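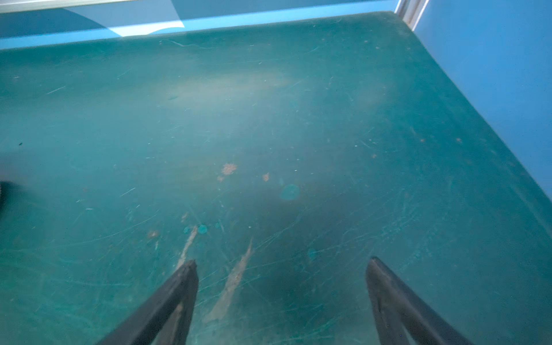 Kerkix Bench Mat

Green cutting and assembly mat for workshop benches, packing tables and classrooms

Product code: KX 552
Sold by Gultberg Workshop Supplies

The Kerkix is a heavy mat that lies flat on a bench without glue or clips. It protects the top from knives, glue and solvent spills, and it stops small parts from sliding about while you work on them. We have sold it in the same thickness since the first batch, so a new mat will sit level beside an old one.

The mat has two usable faces. The upper face has a fine grain and is meant for cutting and general assembly. The lower face is smooth and easier to wipe, and many customers turn the mat over for gluing. Neither face has a printed grid. If you need ruled lines, order the Farah mat instead, which has centimetre markings along all four edges.

Sizes and weight

Length: 199 cm
Width: 114 cm
Thickness: 2 mm
Colour: green only

The mat can be cut down at home with a sharp knife and a steel rule. Score it three or four times along the same line, then bend it back and finish the cut from the other side. We can also cut to size before dispatch. Please send the finished measurements, not the size of your bench, and allow a little clearance if the mat is to go between side walls or uprights. Cut mats can't be returned unless the fault is ours.

Fitting

Mats are sent rolled. Unroll yours in a warm room and leave it upside down overnight with a few books on the corners. Any remaining curl usually goes within a couple of days. Don't use a hot air gun on it, as the edges will ripple and won't settle again.

Cleaning

Warm water and washing-up liquid will deal with most marks. Dried wood glue can be peeled off once it has gone hard. Marker pen comes away with surgical spirit if you get to it the same day - after that it tends to leave a shadow. Don't use acetone or cellulose thinners.

Wear

A mat in daily use will show knife lines and dull patches where the work is done. These don't affect how it performs. Replace it when cuts go right through or when an edge lifts enough to catch a sleeve.

Delivery

Full-size mats leave our Gundanmont store in a cardboard tube. The tube is long, so please tell us if there are narrow stairs or a tight turn at the delivery address. Orders placed before noon normally go out the same afternoon. The store is closed for stocktaking during the first week of June.

Related items

Farah ruled mat
Kerkix edge strip, sold by the metre
Spare corner pads, pack of four

For trade prices, cut sizes or a sample square, contact Khalil Haddadin at the Gultberg sales desk.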